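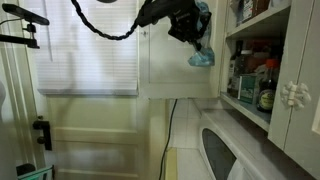 Search this site Enter keywords Go

Print this page | E-mail this page

NEWS RELEASE

Gornbridge team cuts the teaching a household robot needs, one small nudge at a time

GORNBRIDGE, November – I've been asked to write this release myself, which our press people may come to regret, but I'm very pleased to tell you that our group at the Gornbridge lab has finished the first full study of Clollari, a new way of teaching a robot arm to fetch things and put them away in ordinary homes. The short version is that 200 small corrections got our arm to the same level as 1000 full demonstrations done the old way. We ran the whole comparison twice to be sure, and the second run came out in line with the first. I had a biscuit to celebrate. Then I had to write it up.

If you've never taught a robot to do anything, the usual method is simple enough and very dull. A person takes the controls and drives the arm through the entire job: reach up, open the fingers, line up with the bottle, close, lift, come back down, let go. Then they do it again, and again, with the bottle somewhere else. The computer collects all these recordings and tries to work out what they have in common. It works well if you have patience and plenty of afternoons. We had run out of both!

What bothered me most was how much of each recording was wasted. Swinging an arm through empty air towards a cupboard is something our robot could already do perfectly well. It had learned that in the first morning. All the trouble came in the last few centimetres, where a shelf is crowded or a bag has crumpled in on itself, and those centimetres were a tiny part of every recording we made.

So we stopped recording the easy parts.

With Clollari the robot starts the job on its own, using whatever it has learned so far. While it moves, it keeps a running guess at how sure it is of the next bit. When that guess drops below a set level it slows down, and the person working with it can step in, give a short nudge – left a touch, tip the wrist, come at it from lower down – and then let go again. The arm carries on by itself. The only thing stored from that attempt is the nudge and the few moments leading up to it. A nudge tends to be over quickly, and you can drink tea between them, something you can't do when you are driving the arm yourself.

There are two parts to this that we think are new. The first is how the arm decides it is unsure. Plenty of people have tried this before us, and a common complaint is that the robot asks for help constantly and the helper ends up doing the whole job anyway. We compare what the arm expects its cameras to see next with what they do see, and we only count a mismatch if it lasts. A shadow going past doesn't set it off. A bag folding the wrong way does. The second is what we do with the nudge afterwards. Each one is replayed in the computer from many slightly different starting points, so that a single push to the left teaches the arm a little about a whole family of similar situations.

We did the work in a real room with real shelves, on jobs that most of us do without thinking. I was quite firm about this. In our lab we have a lovely flat table with good lighting and a set of coloured blocks, and I can make almost any method look clever on it. A cupboard with a tall canister of oatmeal and a clutch of small jars next to it is a much fairer test. Tall things hide short things, and the arm has to get in past the edge of an open door and out again the same way.

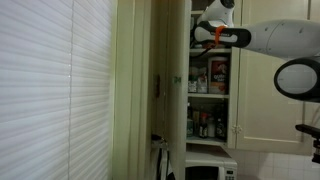 What we asked the arm to do

The jobs fell into two groups. In the first, the arm worked with rigid things on shelves: bottles, jars, boxes. It had to bring down the one we named, or put one back in a gap. In the second it worked with soft packaging, mainly thin plastic bags and packets, which are miserable to handle for any gripper. A bottle stays the shape you left it. A bag doesn't, and a thin see-through one is awkward for the cameras as well, as they tend to look straight through it at whatever is behind.

We trained one version of the software with full demonstrations and another with Clollari. Both began from the same starting point and both were tested on the same jobs, with the things on the shelves moved between attempts by someone who didn't know which version was about to run. We agreed beforehand what would count as a success. Knocking over a neighbour counted as a failure, even if the right item came down. I argued for being kinder about that and was outvoted, quite rightly.

On the rigid items there was very little to choose between the two. Demonstrations had a slight edge when the gap on the shelf was very narrow, and we say so in the paper. The soft packaging is where Clollari pulled ahead. My own view is that people are not very consistent when they drive an arm towards a bag. One day you go for the corner, the next day for the middle, and the software ends up learning a muddled average of the two that grabs nothing much. A nudge is given at the moment the arm is about to go wrong, and people seem to agree with each other far more about what to do right then.

The view from the wrist

A good deal of this depends on the small camera at the wrist. The wider cameras are fine for finding the cupboard and picking the shelf, but once the gripper is close to something its own body gets in the way, and the wrist camera is the one still looking between the fingers. It's an untidy view! A lot of it is filled by the gripper, everything tilts whenever the wrist does, and shiny surfaces throw light back at it. We tried tidying those pictures up before passing them to the software, straightening them and masking out the fingers. It made matters worse, and we have a guess as to why: where the fingers are is exactly what the arm needs to know. So the pictures now go in as they come.
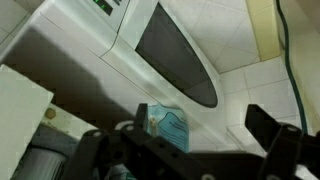

The gripper from its own wrist camera, with a light blue packet by the left finger.

I spent longer than I care to admit watching recordings from that camera. You do begin to see the hesitation coming. The fingers slow, the packet sits there, and you find yourself leaning in your chair as though it might help. One of the more useful changes we made came out of that sort of watching. We had been letting the arm slow down without any sign that it was doing so on purpose, and helpers kept stepping in too late. We added a soft tone that plays as the confidence drops. After that the nudges came earlier and were shorter, and the arm learned faster from them. It is a cheap fix, and I'd suggest it to anyone trying something similar.

What it can't do yet

I'd like to be plain about this, as I know how these stories can grow on their way round the internet. Clollari doesn't get you a robot that puts away the shopping. The arm handled the kinds of thing we trained it on, in the kind of place we trained it, and there was always someone close by with a hand near the stop button. It is slow. A person would have a shelf sorted in the time the arm takes over one or two jars.

It also has a blind spot that we are still working on. The method depends on the arm noticing that it is unsure, and now and then it is completely confident and completely wrong. In those cases it doesn't slow down, there's no tone, and the helper has to catch it by eye. We kept a record of every time this happened, and the write-up includes all of them. Most involved something dark in the shadow at the back of a shelf. Better lighting would help, but people don't light their cupboards for the convenience of my research, so we would prefer to fix it in the software.

Cupboard doors are another sore point. We ran all these jobs with the cupboard already open. Opening a door with a catch on it is a separate problem and a hard one, and we have left it for the next round of work.

What happens next

The next stage is called Berhe, and it looks at whether nudges collected in one home are any use in another. My hope is that they will be, at least for soft packaging, as a bag is much the same nuisance wherever you find it. Shelves may turn out differently. They vary in height and depth, and so does the way people fill them. One household lines everything up with the labels facing out and the next has soy sauce in with the baking things, and the arm will have to cope with both.

We are also working with Dullance, who make controls for people with limited hand movement. A nudge needs far less effort than driving a whole arm, so it may suit someone who could never manage a full demonstration but who has firm ideas about where the jars should go. That seems to me the right way round. The person living with the machine ought to be able to teach it.

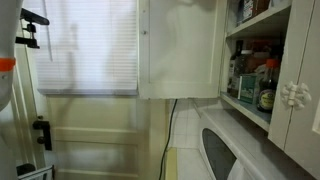
Dullance, for its part, told us that the short nudge was what caught its attention, and that it would want to see the tone made optional before any trial begins, as "a beep every few minutes in your own kitchen would drive most people up the wall". It has also asked us to test nudges given with a single switch, where the only choice is yes or no and the arm has to offer a suggestion first. We think that's a very good idea and have started on it.

The full write-up, the list of jobs and the recordings of our failures will be put on the Gornbridge lab pages along with the software. Please do try it on your own arm, and write to us if it behaves oddly. We are especially keen to hear from groups with a different sort of gripper, as ours has two fingers and we don't yet know how much the method leans on that.

Reporters are welcome to get in touch through the lab's press desk. Mornings are best, before the arm gets going.

Print this page | E-mail this page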